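Plilby bar prep: essay answers vanishing on submit (my running log)
Posted in June by the night-shift paralegal
Last updated: 9:40 pm

Putting this up in one spot because I've now explained it in three different threads and I keep forgetting bits. Short version: I'm studying for the bar on Plilby, through the Canthorpe evening program, and my timed essays kept getting graded as blank. It's mostly sorted now. If you're in the same boat, skip down to the part about the Prandeno setting.

My setup: a four-year-old Windows laptop, home wifi in Hamilton, Firefox for everything. Canthorpe logs you in through its own student page and then bounces you over to Plilby, so you're never really signing in to Plilby directly (this matters later). The essays open in a locked-down window called Prandeno, the same one the school uses for its midterms.

First time it happened was the professional responsibility essay. Conflict of interest, former client, the usual swamp. I wrote for the full 70 minutes, hit Submit, got the green tick, closed the laptop and went to bed quite pleased with myself. Next morning the score page said "No response received." No draft, no partial, nothing in the history. I'd have sworn at it but my kid was eating breakfast.

Opened a ticket. The reply was quick, I'll give them that, and asked me to clear my cache and try again. Cleared the cache. Wrote a civil procedure essay this time, shorter, and it saved fine. So I said thanks and closed the ticket, which was a mistake, because two nights later a torts essay went the same way as the first one. Green tick, then nothing.

Reopened it and started keeping proper notes. What I tried, in order:

Switched from Firefox to Edge. No change. One essay saved, the next one didn't.

Plugged straight into the router with a cable. No change, and I tripped over the cable.

Turned off the ad blocker and the grammar checker. Thought this was it! Had two good saves in a row and got all excited, then lost a contracts essay. Leave the grammar checker off regardless, it was throwing its own errors in the console.

Typed a dummy essay of 300 words and submitted it after five minutes. Saved. Typed the same dummy essay, left the window sitting there for over an hour, then submitted. Gone. Did it again with the same result. 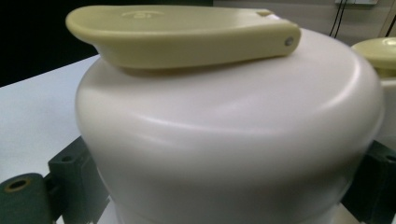 White container on a table.

So the length of the answer had nothing to do with it, and neither did the browser. It was the time. I wrote back to support with the two dummy essays side by side, same text, one saved and one not, and that got me bumped up to somebody who could look at the server logs. Much more useful conversation. They asked for the exact time of each failed submit and whether I'd come in through the Canthorpe page or from a bookmark. Canthorpe page, every time.

What they came back with, as best I understand it: the school login hands Plilby a pass that's good for an hour. Plilby is supposed to renew it quietly in the background while you're writing. Prandeno blocks background traffic unless it's been told to allow it, because it's built for real exams where you don't want anyone's machine chatting away to the outside. So the pass runs out, you hit Submit, the window gives you its own green tick (which only means "I sent it", grr), and Plilby drops the answer at the door because it doesn't know who you are any more.

The fix on my end was one checkbox. In Prandeno, before you launch the essay, open Session Options and tick "Allow host renewal." It's off by default. You have to tick it every time, it doesn't remember. Then go in and write as normal. When you submit, don't close anything until the history page shows a word count next to your essay. If it shows a dash, copy your text out right then, while the window's still open, because I found you can still get at it until you hit Exit.

Since doing that I've sat four full-length essays and all four have shown up with scores. Not great scores, but scores. My best so far is a 94 on evidence, and I'm choosing not to think about the property one.

Still open on the ticket:

1. The two lost essays can't be recovered. I asked twice. They never reached the server so there's nothing to pull back. They did reset both attempts so the blanks don't drag down my average, which was decent of them.

2. The green tick. I've asked for it to say "sent" until Plilby confirms. Logged as a feature request, no date.

3. Practice sets imported from Rashti (the old question bank Canthorpe used before it moved over) launch Prandeno without showing Session Options at all. You get no checkbox. For now I copy those prompts into a blank essay and run them from there. It's clunky but it works, and the timer still counts properly.

4. Macs. I don't have one. A person in my study group says the checkbox is under Preferences on hers, and I can't confirm it.

If you're writing anything under an hour you'll probably never run into this, so the shorter drills are safe as they are. Leaving the ticket open until number 3 is sorted. Will edit up top when I hear back.

Edit, 9:40 pm: heard back on number 3. They can reproduce it, they're working on it, and the workaround above is what they're telling other people to do too. Ticket stays open.

Recent tickets
Flashcard deck shows answers first after update
Canthorpe login loops back to start page
Rashti import: duplicate questions in criminal law set
Prandeno won't close after multiple choice section
How to request a reset on a timed attempt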